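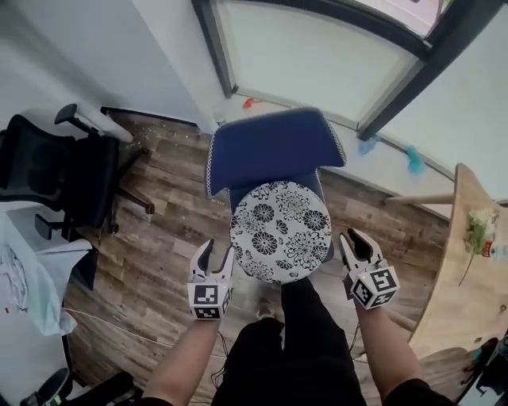

I own too many chairs. I know this because my sister-in-law came over in January, looked for somewhere to put her coat, and had five options before she got to the hook. I live with one other person. We have one table. You do the math, I've been avoiding it.

The thing is, I don't think I have a chair problem, exactly. I think I have a sitting philosophy, and I'd like to defend it, because every decorating article I read lately seems to want me to get rid of anything that doesn't match the thing next to it. Pick a palette. Pick a wood tone. Buy the set. There's a furniture place out on the highway near me called Flemwood, and they'll sell you a dining table and six chairs in one go, all the same, and a bench if you want it, also the same. I went in there last winter fully intending to be a grown-up. The set I liked was $2,000, and I sat in all six chairs (they were identical, I don't know what I was checking for) and I went home and ate my dinner in the blue chair like always.

So let me make the case for the blue chair, and for its ridiculous friend the flowered stool, and for not matching.

The blue chair is dark blue, upholstered, with a back that curves around you and white piping along the edge. It's a little formal. It looks like it should be in the waiting area of a nice dentist. I bought it from a woman in Wotstead who was moving to a smaller place, and I paid 81 dollars for it because she wanted 85 and I had 81 in my wallet, and she said fine, take it, please. I have never once regretted it. The curve hits you right where your back gives up at four in the afternoon. You can sit sideways in it with your legs over the side, which my mother would hate, and you can fall asleep in it upright, which she has done.

The stool is another story. It's round and white with huge black flowers all over the seat, chrysanthemums I guess, or somebody's idea of them. It goes with nothing. I mean it! I've tried it in the bedroom, in the hall, next to the bathtub, under the window, and in every room it looks like it came to the wrong party. But it's the single most useful thing I own. It's a footrest. It's a side table if you put a tray on it. It's where the laundry goes on its way to being folded. When people come for dinner it's the extra seat, and there's always somebody who picks it on purpose and then swivels their whole body around all night because there's no back to lean on and they can talk to everybody.

I keep the round flowered seat on top of the blue chair a lot of the time, seat on seat, like a cake on a stand. Visitors ask if I'm moving. I'm not moving, I just like to be able to mop. And I'll tell you something about piling one loud thing on top of one quiet thing: the dark blue makes the black and white look almost reasonable. If I'd planned that I'd be insufferable about it. I didn't plan it, I was looking for my phone charger.

Now, the office chair. I can't defend the office chair on looks. It's black mesh with a metal base, and every time I see it out of the corner of my eye by the window I think of quarterly reports. But I work from home three days a week and my back has opinions. I did try the pretty version. I ordered a little desk chair from Stakby, cream colored, very charming legs, and I lasted 12 days in it before I was working standing up at the kitchen counter with a dish towel over my shoulder. The Stakby chair went to my neighbor's daughter, who is nine and built of rubber. The mesh chair came back out of the closet and we didn't discuss it.

What bothers me about the matching advice is that it treats a room like something you look at from the doorway. Maybe that's how people do use rooms now, one good angle and done. But most of what I do in a room I do from inside it, sitting down, usually looking at the floor. I know my floor much better than I know my walls. It's wood planks, brown and gray with light streaks in it, and it shows every crumb and every scrap of whatever I was cutting up last. I sweep, I turn my back, there are little white bits along the wall again. When I sit low, on the stool, I see all of it. When I sit in the blue chair I see the windowsill, with whatever has collected there that week. In the mesh chair I see my email. Three seats, three different rooms, and I'd lose two of them if I bought the set.

I'll be fair to the other side for a minute. There is a real pleasure in things that go together. My aunt has a dining room where everything came from the same store in the same year, and when you walk in your shoulders drop. You don't have to make any decisions in there. And mixed furniture can absolutely go wrong, I've been in apartments where it felt like sitting in somebody's storage unit, and I'm sure people have left mine and said that in the car. The heights are the killer. If your seats are all different heights at one table, somebody is going to be eating at chin level, and it'll be your tallest friend or your shortest, and either way you'll hear about it.

So I have a rule, a small one. Anything can come in as long as I'd choose to sit on it when nothing else was taken. That's all. It knocks out more than you'd think! It knocked out the folding chairs, and it knocked out a beautiful old carved thing I found at Rahimi, the upholstery shop downtown that keeps a few pieces in the back to sell. The man had redone the seat in green velvet and wanted $334 for it, and it was worth every penny of that, and I sat down in it and slid forward. I sat back, I slid forward again. I stood in that shop for a long time wanting it anyway. It would have looked wonderful in my doorway photo, if I took doorway photos.

They did talk me into something else while I was there, though. I'd asked what it would cost to redo the stool in a plain fabric, something dark blue, so it would finally belong to the chair. He pressed on the cushion with his thumb and said the padding was fine, the rim was still tight, and I should leave it alone and come back when it wore out. A person who makes his living covering seats told me not to cover mine. I carried it back to the car feeling like it had passed a physical.

It's going to be a while before it wears out, I think. My sister-in-law has started claiming it when she comes by, and she hangs her coat on the mesh chair now.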